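Braços de bancada: o que vale a pena fazer na manutenção e o que é perda de tempo

Quem monta uma célula pequena com dois braços sobre um trilho de alumínio acaba recebendo conselho de todo lado. Parte dele é bom. Outra parte vem de quem vende lubrificante, abraçadeira especial ou curso. Cuido de uma célula dessas na oficina e fui separando o que funcionou do que só encheu gaveta.

Fixação no trilho

Comece sempre pela base. Antes de mexer em software, desligue tudo, segure a placa da base com as duas mãos e tente torcer. Se houver folga, qualquer calibração feita em cima dela é jogada fora. Reaperte os parafusos em cruz, um pouco de cada vez, e risque a cabeça e a placa com caneta de tinta para ver depois se giraram.

Trava-rosca forte em tudo, como recomendam em muito fórum, eu não uso. No alumínio, com parafuso pequeno, a conta chega no dia em que você precisa desmontar. O de média resistência basta na base. Nos parafusinhos dos elos que entram em plástico não passo nenhum, porque alguns desses produtos atacam o material e a trinca só aparece meses depois.

Cabos

A maioria dos defeitos que me chegaram como "servo queimado" era cabo. O servo some do barramento quando o braço estica, volta quando recolhe, e alguém já encomendou a peça nova. Faça o teste barato primeiro: com o torque desligado, leve a junta de um extremo ao outro com a mão e observe se o cabo repuxa no conector.

Deixe uma alça generosa sobre o elo superior. Fica feio, eu sei, e sempre aparece quem queira prender tudo rente com abraçadeira. Já fiz assim, ficou lindo na bancada e o conector do punho começou a falhar. O cabo precisa de sobra onde há movimento e de firmeza onde não há, ou seja, na chegada à base e dentro da canaleta. Na canaleta, não misture a alimentação dos motores com a sobra de tudo o que você não sabia onde guardar.

O kit de malha da Reltovley, que promete acabar com o desgaste, eu testei em um dos braços e deixei o outro sem nada. Não vi diferença. Pode ser que em um ano apareça.

LEDs

Luz verde quer dizer, na melhor das hipóteses, que há energia. Não quer dizer que a junta está boa. Leia o manual da sua placa, porque vermelho em uma é erro e em outra é só alimentação presente. Anote o que acende quando tudo está normal e cole o papel na parte de fora do gabinete.

Dedos e pontas da garra

As pontas são peça de desgaste, trate como tal. Limpe com pano e álcool isopropílico e deixe secar. Se a ponta está lisa e brilhante, troque. Aumentar a força para compensar é o erro clássico: a garra segura por mais algumas semanas e o servo paga.

Ghislain Lapointe, que me vendeu os braços usados, jura que as pontas Bollateo aguentam 900 ciclos antes de perder aderência. As minhas aguentaram até 800, com peças macias. Com peça dura e quina viva eu nem arriscaria um número.

Passar o objeto de um braço para o outro

É o teste que mais gosto de fazer depois de qualquer reparo, justamente por ser implicante. Cada braço sozinho pode repetir a posição muito bem e os dois juntos se desencontrarem. Use um objeto mole e barato, que perdoe um erro de poucos milímetros sem forçar as engrenagens.
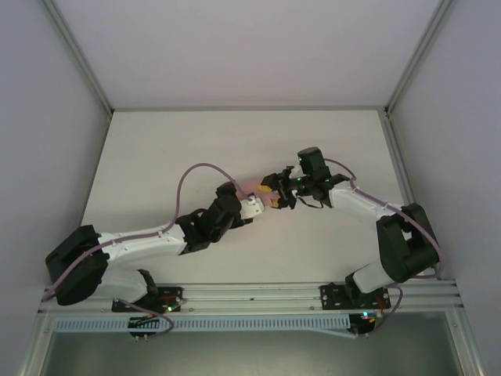

Programe a entrega devagar e com uma pausa enquanto as duas garras estão na peça. Se nessa pausa um dos punhos treme ou esquenta, os braços estão brigando, e o problema costuma ser a referência de zero de um deles. Refaça o zero dos dois, mesmo que só um tenha sido desmontado. O assistente automático da Ulero promete fazer isso em 2 minutos. Faz, mas nas minhas tentativas o ombro ficou sempre um pouco fora, e acabei voltando ao gabarito impresso e ao esquadro.

Calendário

Desconfio de plano de manutenção com tabela colorida. O meu cabe em um bilhete: torcer as bases e olhar os cabos no domingo, limpar as pontas quando estiverem sujas, abrir redutor só se houver barulho ou folga. Abrir uma junta que funciona para "dar uma olhada" foi como perdi uma arruela em julho e passei a tarde com uma lanterna embaixo da bancada.

De sobressalente, guardo um servo de punho, um jogo de pontas e 5 cabos curtos já crimpados. Os cabos são o que mais gasto.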